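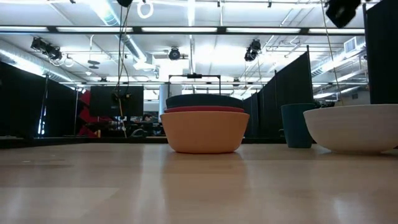

The Nuda Open Day is a yearly public event at the Nuda robotics workshop in Futunbridge, where visitors can watch household robots being taught everyday chores. It is held on a Sunday in April and admission is free, though places in each group are limited to 24. Most of the day is given over to table tasks, and the best loved of these is bowl stacking, in which bowls of different sizes have to end up one inside another. A finished stack, with a dark blue bowl sitting in a red one and both of them in a wide orange one, looks like nothing special in a kitchen, but getting a machine to do it well is a wonderful problem! The rims end up very close together, and a small error in the grip can tip the whole pile.

Program

Doors open at 10 a.m. Groups begin with a short talk and then move to the work tables, where staff run the stacking task several times and change the starting layout between runs. Cups and larger bowls are often added, so that the robot has to choose which pieces belong in the stack. Visitors are welcome to suggest a layout of their own (children tend to pick very hard ones), and the staff will try nearly anything.

The afternoon features the Endilier Hundred, a marathon session of 100 stacking attempts with a running score kept on a chalkboard. It takes its name from Endilier, the workshop's control software. No run has yet reached a perfect 100, and the crowd gets remarkably loud as the score climbs.

Attendance

The first open day was a small affair for neighbors and local schools. Attendance has since passed 1,000, helped by the addition of the Gökçe room, a second demonstration space used for cloth folding.

See also: Futunbridge, household robots, robot grasping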